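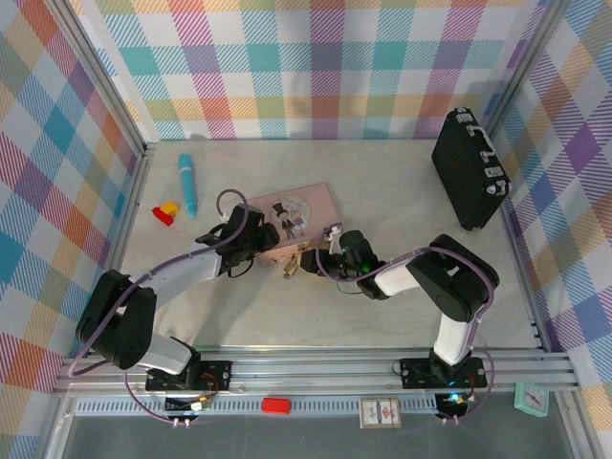

Rajkumari Pandey asked whether a gift box should ever need a lock, and said that in her experience people lose the key before the first birthday after they buy it. She raised it before the tour had left the coffee table, and it came up again several times during the afternoon.

The open day was at Rothe, in the long brick building behind the Pramero bus station. I signed up in February and got one of the last places. Our group had 16 people. Most were small shop owners, plus a couple who sell boxes and stationery at weekend markets. Parking is on the street and the entrance is on the side facing the canal.

Rothe designs and finishes boxes, cases and tins in small runs. The smallest order they take is 23 pieces, which is an odd number, and the answer I got was that it is what fits on one drying rack. We started in the board room, where the raw board is kept flat under weights. They buy two grades from Maltier. The thinner one goes into folding cartons and the thicker one into rigid boxes with a lift-off lid. We were handed a sheet of each to bend. The thick one cracked along the fold when I tried it, and I was told that scoring it first is the first job on the cutting table.

The next room was the one I had come for. Closures were the subject there, and the talk went from a plain lid that sits on by its own weight to latches and small padlocks. The pink box with the top hat character on it got the most attention from the shop people, along with the little brass padlock next to it. The black briefcase with two silver latches was more in my line. I sell sample cases, and latches are what customers complain about. The plaid wallpaper in pink, teal and yellow is hard to miss, and two people asked where they could buy it. I did not hear an answer.

According to our guide, a latch should be tested with the case full and standing on its side. An empty case will close nicely even when the catch is a hair out of line. Their own test is up to 200 openings by hand before a sample is approved. I would have liked to see one that failed. 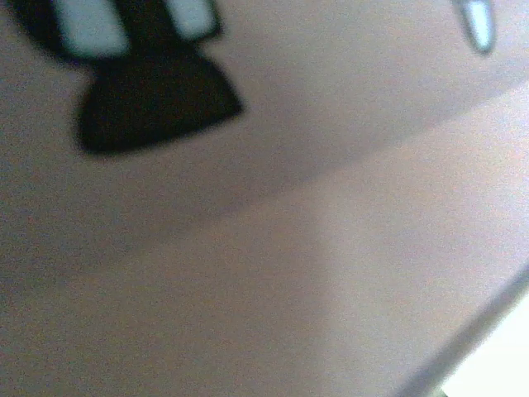
Page last changed: February (lunch note added at the end)

After closures we went on to printing. Most of the talk was about solid black on a pale ground. Small light areas inside a black shape are the difficult part, and the guide said a design with those gets a second proof as a matter of course. Matte surfaces show rubbing sooner than people expect, particularly along the edges of a lid. Elico supplies the protective coating they use now. It adds a day to each order.

Questions ran over and we finished at 4. Someone asked about recycled board, and the reply was that it can be had in the thinner grade only. Somebody else wanted foil stamping, which Rothe sends out to another shop.

I came away with two board samples, a price sheet and a latch to try on my own cases. The price sheet is for trade customers and I was asked not to put it online.

Lunch note: there is no food on site apart from cookies with the coffee. The bakery by the bus station closes early, so eat before you come.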